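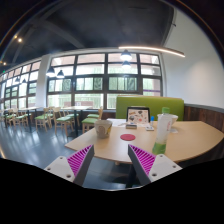
The Green Booths at Tullau – Questions I Get a Lot
Home / Visit / Menu / FAQ
Updated January 2025

I run the front room at Tullau, and I answer the same handful of emails most weeks, so I finally typed up my replies. If yours isn't covered, write to me through the contact page and I'll get back to you (usually after closing, so be patient with me!).

Can I reserve one of the green booths?
Yes, on weekdays until 3. Weekends are first come, first served. Booking online gives you any free booth, and if you care which one, put it in the notes box. I do read the notes box.

What number is the one with the rounded table?
Booth 6. People call it the lime booth, the corner one, the curvy one, and I'll know what you mean whichever you go with.

How long can I stay?
Two hours if there's a line, as long as you like if there isn't. I won't stand over you. I might come by and ask if you want anything else, and that's really me asking if you want anything else.

Can I spread my papers out and work?
Please do. I've had people in here planning weddings, grading homework, doing taxes – the tabletop has seen it all. I only ask that you keep one clear patch for us to set food down, and that you gather up your loose sheets before the bowls arrive. Soup travels.

Do I have to use the coaster?
I'd love it if you did. The tops are pale wood and they show every ring, and I spent most of last March sanding out the old ones with my own two hands. Paper cups leave marks too, by the way, especially when they've been sitting a while. If your booth is short a coaster, grab one from the basket by the register. We started out with 36 and I'm always finding them in odd places.

Are the coasters for sale?
They are now, after so many people asked! They come in red only, and they're on the shelf with the Candidero coffee beans.

What's on the little cards at the tables?
It changes. Sometimes it's the specials, sometimes it's a notice about an event down the street, sometimes it's just something with fun drawings that I liked and wanted to prop up. Feel free to pick a card up and read it. Just put it back in its stand for the next person, please.

Can I bring my own drink?
Bottled water, sure, no problem at all. Put it right there on the table. For coffee and tea I'd ask you to buy ours, since that's how the lights stay on. If you bring your own mug we'll fill it and knock a little off the price.

Can I bring in outside food?
Birthday cake, yes (tell me ahead and I'll find you plates). Baby food, of course. A whole lunch from Sriwong next door... I get it, their noodles are wonderful, and on quiet afternoons I'll look the other way if everybody buys a drink.

I asked for my drink to stay and it came in a paper cup. Why?
Most likely the dishwasher was behind. When we run low on mugs the bar switches to paper until the next rack comes out. Say something if you'd prefer to wait for a mug, it's never more than a few minutes.

What are the booths covered in, and how do you clean it?
It's a smooth wipe-down upholstery and I use warm water with a drop of dish soap, then a dry cloth. No sprays. I tried a citrus cleaner once and the whole row felt sticky for days. If you've got the same kind of seating at home, test anything new down low on the back first.

Why that green?
I wanted yellow and lost the vote, and then I fell in love with it about a week after it went in. It makes a gray morning feel a lot less gray.

I left something on my table. Do you have it?
Probably! Check with whoever's at the register. Small stuff goes in the drawer there – pens, lighters, glasses, business cards – and bigger things go on the hook rack in the back hall. I keep everything for 39 days. Loose papers I keep too, in a folder, even when they look like scrap, after a customer came back for what I'd thought was a doodle.

Is there an outlet?
Under the bench at the wall end of each booth. You'll have to feel around for it.

Can I fit a high chair or a wheelchair at a booth?
At the open side of booth 6, yes, and we'll move the chairs across the aisle to make room. The tables stand on a center base, so your knees may meet it if you pull in all the way. I can put you at a regular four-leg table if that's comfier.

Where do I park?
The lot behind 1405 Brenance, entrance on the side. Evenings and Sundays it's free. Other times bring me your ticket and I'll stamp it.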